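Phishing Watch for Small Charities – Progress Report to the Rirkico Fund

Prepared by Grethe Kirkegaard, project lead, for Maeve Kinsella, grants officer
10/12/2018

Dear Maeve,

Thank you again for your patience over the summer, and for the very kind note you sent after our last call. I promised you a fuller account than the usual spreadsheet, so please pour yourself a coffee, as I have never been good at keeping these short!

Where we are

As you may remember, we set out to collect suspicious emails from small charities in and near Clalbridge, work out which ones belong together, and send back warnings in language that a busy office manager can use. We now have 103 organizations signed up to forward messages to us, and they have been wonderfully generous with their time. Together they have sent in 1,870 emails. Roughly 1,000 of those were ordinary junk mail, which we set aside, and the rest went to Filippos Galanis and Jaime Peixoto for a proper look.

What we have found

Most of the harmful messages fall into seven groups. The one that worries us most we have been calling Jeslow, after a word that keeps turning up in the file names. It starts with a polite message about an unpaid invoice, with a document attached. When the document is opened and its macros are allowed to run, it fetches a small program that takes note of saved passwords and sends them out over an ordinary web connection. The writing is good – better than mine on a Friday-afternoon sort of brain – and the senders clearly read the charities' own news pages before they write.

We can't tell you who is behind it. Filippos sees some overlap with an older group of messages in the way the web addresses are registered, but he would not want anyone to lean on that yet, and I agree with him.
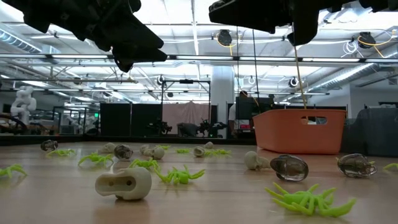
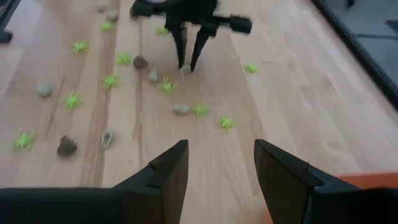
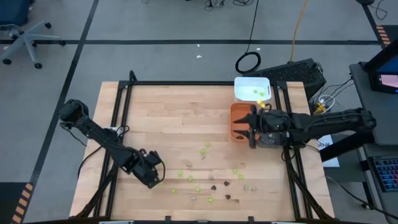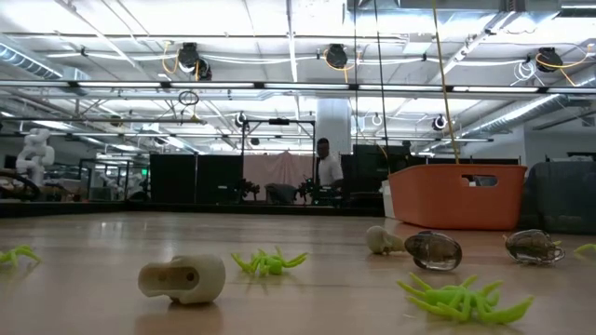
Views of the tabletop.

Warnings and training

We have sent out short email bulletins whenever a new group of messages looked active. Replies have been warm, and several people have asked for a version they can print and pin up by the office printer, so Jaime is putting one together. He has also run training sessions by video for the smaller groups, and he has a lovely way of getting people to admit they clicked on something.

Halfdan Dalsgaard from Thoroddsen has been helping us with the mail server side. With his guidance, a good number of our members have turned on two-step login and blocked macros in files that come from outside. I had hoped every member would have done both by now. Some of them share one old account among the whole office, and untangling that takes a long phone call and a fair amount of goodwill.

What has been slower than planned

The automatic sorting tool is behind schedule. It does well with the invoice messages but still puts too many real donor emails in the wrong pile, and Filippos has been checking those by hand. We have moved its release to January. The cost stays within the amount you approved, though I would like to shift a little from travel to staff hours, and I have attached the figures for that separately.

Next steps

Before the next report we plan to finish the printed guide, share the full list of Jeslow web addresses with our members' email providers, and try the sorting tool with a handful of offices that have offered to put up with its mistakes. I would also love your thoughts on whether the fund's other grantees might like to receive the bulletins. It would cost us next to nothing to add them.

Do call me if anything is unclear – I am at my desk most mornings.

With warm thanks from all of us,
Grethe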